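**21st August, Otmont**

I popped over to the Tovstead workshop this week to catch up on the Tiwari project, and I came away far more excited than I expected to be about old computers (sorry, family, you'll be hearing about it all weekend).

If you missed my piece in January, Tiwari is the method the Tovstead lot have been building to teach a robot arm fiddly repair work. The first job they picked was taking the processor out of a desktop or server board and parking it safely in a holder, then doing the whole thing backwards. I can just about manage that by hand, with my tongue sticking out, and I still hold my breath when the chip goes down!

The new result is all in how the arm learns. Older versions copied a person's movements from start to finish, so one small slip near the beginning spoiled everything after it. Tiwari chops the job into 4 stages and lets the arm go back to the start of whichever stage went wrong. The clever bit, to my mind, is that the team recorded lots of people fixing their own mistakes on purpose, and fed those in alongside the tidy runs. There are 464 recordings in the set now, and a good chunk of them are of somebody nudging a chip that's sitting crooked.

And it works rather well. On boards it had already met, the arm used to finish the full swap on fewer than half its goes. With the recovery recordings added, failures dropped by 45 per cent, and most of the ones left over are at the very last stage, when the chip has to go back into the socket. The team reckon that's down to touch: the arm leans heavily on its small camera up by the gripper, and a camera can't feel a thing.

Zamgate, who lent the bench space, want to try the same recipe on memory sticks next, and I'd love to see that.
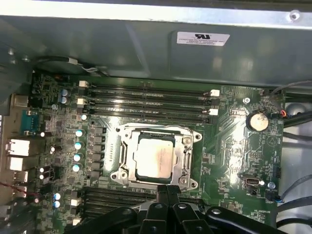
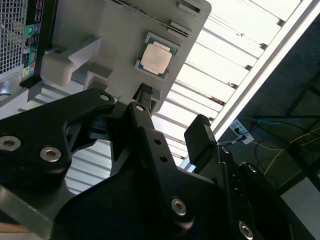
What I keep coming back to is how little spare room there is in this kind of work, and how much that matters for judging the result. A robot stacking blocks can be a finger's width out and still look brilliant. A processor held in a snug square recess, with little notched tabs at its corners, gives you no such kindness, and nor does a socket with a metal load plate round it and memory slots close by on the board. So I'm happy to forgive a few failures. The bigger question for me is what happens with a board the arm has never met. Only 2 of those have been tried so far and the team wouldn't give me a score, because they want a lot more goes before they put a number on it. Fair enough! They're hoping to share the recordings and the training notes once the write-up is finished, and I've asked to be let back in when the unfamiliar boards get a proper run.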